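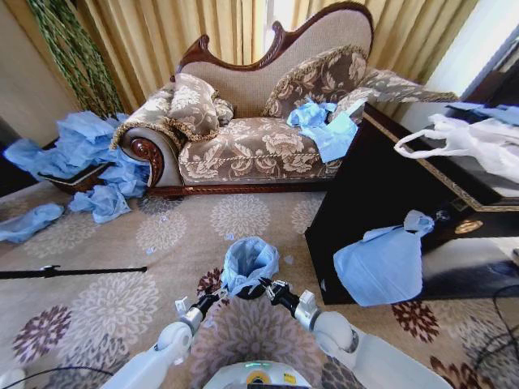
Department of Work and Organization Studies - Student Projects

Robots on the housekeeping team: my semester at Gemcombe

Tuesday, March 9, 2021

I picked this project because I spent a summer cleaning hotel rooms and my back still remembers it. So when our department offered a placement at Gemcombe, a big old hotel with 258 rooms and a lot of fancy lounges, I put my name down the same day. The cleaning there is done by a contractor called Csonka, and since November they've had two robots working alongside the regular crew. The whole thing runs under the name Mindari, and that's what everybody on the floor calls the robots too, which got confusing in my interview notes.

What I wanted to know was pretty simple: what happens to the people's day when a machine takes a piece of it? I followed the morning crew, asked a ton of questions, and read through the task log (with names taken out - thank you to the shift lead who let me sit in the linen room and do it).

What the robots do

Mostly it's lounge pickup. Blue stuff left on the seats and the floor, paper scraps on the carpet, and bags that need to be opened and filled or hung up somewhere handy. That sounds like nothing! But ask anyone on the crew what wears them out and they'll say the bending, and pickup is pretty much all bending.

Bags are the fussy part. The film is thin and it clings and folds over on itself, so one hand has to hold while the other one does something useful. I can open a trash bag half asleep, and I had never once thought about how many little moves are in it until I watched a robot work at one with two grippers. I'm not an engineering student, so I'll leave the hows to somebody else.
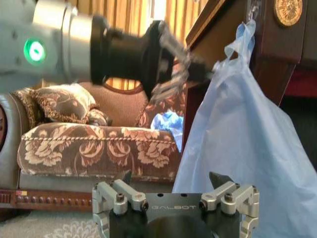 The crew had opinions about the bags too. Before Mindari, everyone hung theirs wherever they felt like it, on a door handle or the cart or over one arm. Now there's a rule that a bag goes in the same spot in every lounge, and that rule came from the robots' side and got handed to the people. A few of them like it (you always know where to look). One told me it felt like being asked to tidy up for the dishwasher. I heard versions of that a lot - the robot is supposed to fit into the room, but the room and the people in it end up shifting over a little as well.

What changed for people

The log I read had 2,673 pickup tasks in it. Every one of those used to be a person's. Nobody on the crew lost hours while I was there, and I want to be careful, because one semester is short and I only saw one building. What did change was what the hours were made of. There's less floor work and more checking. Somebody looks over the lounge after the robot, fixes whatever is left, and taps it off on a tablet that runs on Drolex, the scheduling software Csonka uses. The people who liked the old way best were the ones who liked being left alone with a room and a radio. The ones with bad knees were a lot happier.

Pay is the sore spot. Keeping an eye on a robot is a new skill, and several people told me they'd been trained for it in one afternoon and still get the old rate. Csonka's answer when I asked was that the job grades are under review. I put that in the report exactly as I got it.

I'd also gone in expecting people to be scared of the things, and I mostly found them bored by them, or annoyed by the waiting. A robot takes its time. If you need that lounge done before the coffee setup arrives, you're going to do it yourself, and they do.

What I'd do differently

Talk to the night shift! I never got to them, and two of the day people told me the nights have a completely different take. I'd also start the interviews earlier, before the bag rule came in, so I'd have a proper before and after to compare.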